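The Peach Goes In the Cabinet

A short story
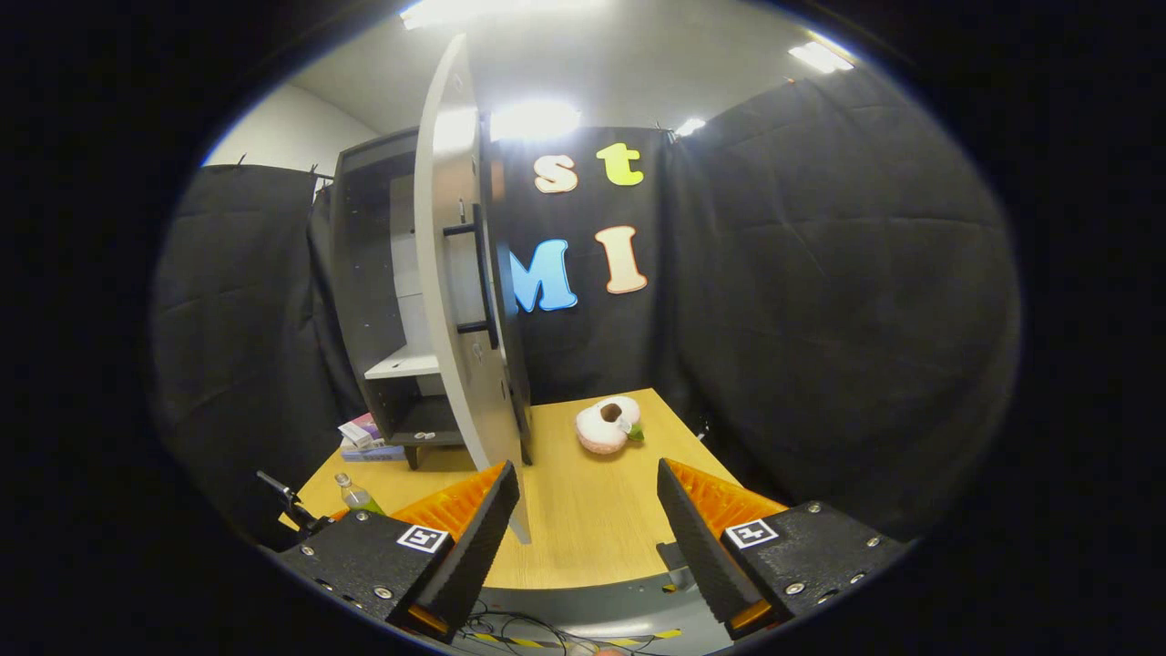

The rule of the Valtard Street apartment was that everything had to live somewhere. She had made the rule herself in April, the month she moved in, and she had written it on the back of an envelope, and the envelope had been lost within the hour.

The plush was the problem. It had come from Cutemier, a store in the mall that sold soft things with a scent of vanilla and no known use, and it had cost more than her shoes. It was round and white with pink around the bottom, a green leaf on one side and a dark brown hole in the top. Her sister said it was a peach. Her mother said it was a donut. The tag had said only "Friend."

"A donut doesn't have a leaf," said her sister, over the phone.

"A peach doesn't have a hole," said her mother, who was on the same call and had been told twice to mute herself.

She put it on the table while they argued. The table was the one good piece in the place, pale wood, bought from the downstairs neighbor for 70 dollars and carried up four flights by two people who were no longer speaking. Things left on the table tended to stay there. A phone bill had once spent a whole season on it and come out looking distinguished.

So she bought the cabinet. It was an Ikwood, dark gray on the outside and white within, small enough to stand on the tabletop like a hotel refrigerator with ambitions. The instructions ran to 10 pages and contained no words, just a bald figure who smiled at a screw, frowned at a different screw, and in the final panel stood beside the finished cabinet with his arms raised. She had never in her life felt what that man felt.

When it was done, there was a door, and behind the door there was a shelf, and under the shelf there was a dark lower part that she thought of right away as the basement. There were also little holes along the side of the door. The bald man had not mentioned them. She looked in the bag for whatever went in the holes and found one wooden peg, which fit none of them.

"Top or bottom?" she asked the phone.

"If it's a donut, bottom," said her mother. "You keep baked goods in the dark."

"If it's a peach, bottom," said her sister. "Same reason."

It was the first thing they had agreed on since the wedding, and she felt she ought to mark the occasion by doing as she was told. She opened the door all the way. She picked up the plush, and it gave a little under her hands, like someone being polite. She held it in front of the basement.

It looked awful in there. It looked like a dessert in jail.

She tried the shelf. That was better, but then there was no room for anything else on the shelf, and the whole point of the cabinet had been the batteries, the tape, the spare keys, and the candle from Pangaribuan that she was saving for a power outage. Those had a claim. They had been homeless longer.

"Well?" said her mother.

"I'm thinking."

"There are 1,000 things you could do with that table if you cleared it off."

She asked for one. There was a silence on the line, long enough that she checked to see if her mother had finally found the mute button.

"You could eat at it," said her mother.

She ate that night on the couch, with the bowl on her knees. The batteries went on the shelf, and the tape, and the keys. The candle went in the basement, where it would be hard to find in the event of a power outage. The peg went in the drawer in the kitchen with the other pegs. And the plush went back on the table, leaf to the right, facing the curtains, or facing away from them. With a thing like that it was hard to tell.

Her sister texted around midnight. So where does it live?

On the table, she wrote back.

That's not a place, wrote her sister.

She looked over at it for a while, and then she found an envelope and wrote down a new rule, and put the envelope in the cabinet and shut the door.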